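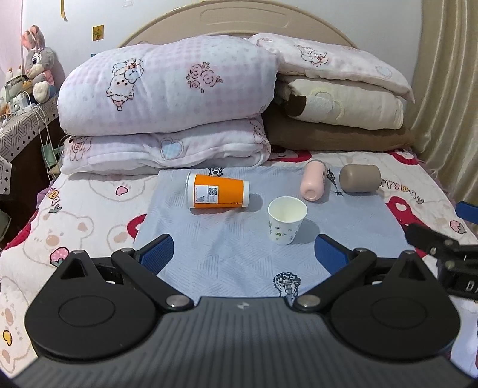
Joyce Mwakalinga wanted to know, before I had my coat off, whether a holiday let really needs a checklist this long for two bedrooms and a box room. Skivircombe has no gas, no pool and one stair, she said, and the last people only moaned about the pillows. Noted, Joyce. The list is the same length as last year.

Skivircombe Cottage, changeover safety check
Done on: Tuesday, between guests
Done by: Kimutai Nyamweya

FRONT DOOR AND HALL
Key turns from inside without a key: Yes.
Hall light: Works, after a think.
Mat lies flat: No. It has never lain flat. Tape it or bin it.
Fire notice on wall: Present. Still gives the meeting point as the apple tree, which came down in January. Change to the gate.

STAIR
Handrail firm: Top bracket loose. Tightened.
Treads sound: Yes. Fourth one groans but holds.
Smoke alarm, landing: Tested, very much working. Apologies to next door.

KITCHEN
Heat alarm: Tested, fine.
Fire blanket: In its pouch, behind the bread bin, where you would have to move the toast to reach it. Moved to the hook by the door.
Kettle lead: Fine.
Toaster: Crumb tray full. I have seen smaller loaves.
Knives out of children's reach: Yes, and out of mine. 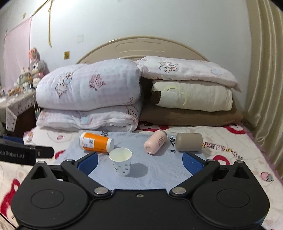 BEDROOMS
Window catches: Back room sticks. It opens with a shoulder, and a guest in a hurry shouldn't need one. Plane it before the next lot.
Bedside lamps: One flex frayed near the plug. Lamp taken away. Joyce says it was a wedding present. It was also live.
Blind cords: Cleats fitted in both rooms. Box room has a curtain, so no cord.
Carbon monoxide alarm: Only needed by the stove downstairs. Tested there, passed.

OUTSIDE
Steps: Moss on the bottom 4. Scrub.
Gate: Shuts if lifted.
Bin store: Clear.

Result: Pass, once the window, the mat and the notice are seen to. Next check at the following changeover, 8 in the morning, pillows not included.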